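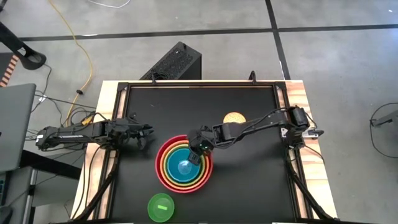

The Zarkell two-arm bench kit with the nesting bowls on the work surface.

Recording your first bowl task on the Zarkell kit

Before you start, both arms should be clamped and homed. If the status page still shows a homing warning, go back to Setup, step 4.

1. Put the bowls within reach of both arms. Left of the middle works well. Keep the small green bowl out of the nest for now.

2. Open the Record tab and name the task. Use one name for all takes – the trainer treats "bowls" and "Bowls" as different tasks.

3. Set the take length to 40 seconds. The default is too short for two arms.

4. Press Start and guide the right arm to the inner bowl. Close the gripper slowly on the rim. Hold the left arm clear until the bowl is out.

5. Press Stop, then Keep or Discard. Discard any take where a bowl tips over.

6. Move the bowls a little and repeat.

If an arm stops with error 534, the cable is pulling at the base. Power off, give it more slack and home again. Teresa Tavares at Gakwood found that this cleared the error on both of her kits.

Spare finger tips are sold in packs of 2. Order them from the Parts page.

Next: Training on your takes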